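# Writing the rules for shared benches

The first version of the Narnex bench rules fit on two pages and covered mostly what people should not do. Don't reach past the tape. Don't leave a program running over lunch. The current version, dated July 5, 2021, runs to 43 clauses, and most of them concern what people should do, in what order, and what gets written down afterward.

Narnex began as an agreement between two workshops, Tustamen and Pettigrew, that wanted staff to be able to walk into either shop and know how a robot cell would be set up. The standards for industrial machinery already covered guarding and emergency stops. They had less to say about a bench where arms are moved, fitted with a different hand and given a new task before the end of the day.

Clause 4 deals with cables. Any cable that travels along an arm must be secured at each joint with enough slack for the full range of motion, and the range is to be checked by hand at low speed before the first run. Clause 9 covers coverings. Gloves, sleeves and bands on a robot hand are treated as part of the tool, so they go on the inspection sheet with everything else and are replaced when they fray or lose their stretch.

The clause that took longest was 17, on the work area. Pettigrew wanted a clear zone around every arm. Tustamen argued that its tasks were set among ordinary household things and a bare bench would defeat the purpose. The wording they settled on in April allows objects within reach, provided each is listed for the task and anything else stays behind the rail.

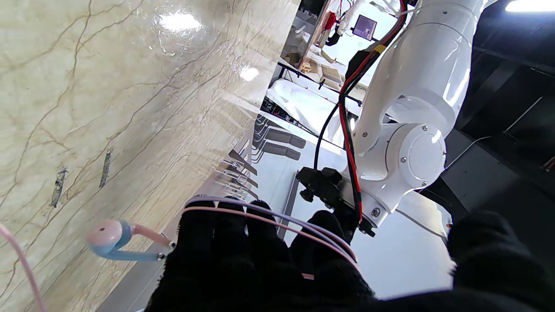
Pokside wrote in after the draft was circulated to say that the list in clause 17 was fine on paper, but its own operators had stopped filling it in by the second week, and a form with six lines would get more honest answers than one with thirty. The form now has eight.

Records are the other half of the document. Between them the shops have filed over 440 inspection sheets, all kept at the bench where the work was done. Near misses go on the same sheet as worn parts and loose fasteners. The next revision will look at labelling for spare tools, and comments are open to any shop using the rules.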